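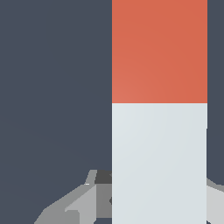
Souad Ghoneim
Rights Coordinator, Presach

Our office is preparing the English edition of a translated novel, and the paperback will run to 399 pages. The hardcover already has an ISBN. May the paperback carry the same number, or must a new one be assigned? The files go to the printer in January.

Bouchra Radwan
Each format requires its own ISBN. A paperback, a hardcover and an e-book are treated as separate products, even when the text is identical. Please list all of the numbers on the copyright page - this is customary, and libraries find it useful. The barcode on the back cover must match the paperback number only.

Fahmy
Agreed. We had 4 formats of one title and used 4 numbers.

Vuvow
A reprint with small corrections can keep its number. I am not certain about a new cover, so kindly check with your ISBN agency.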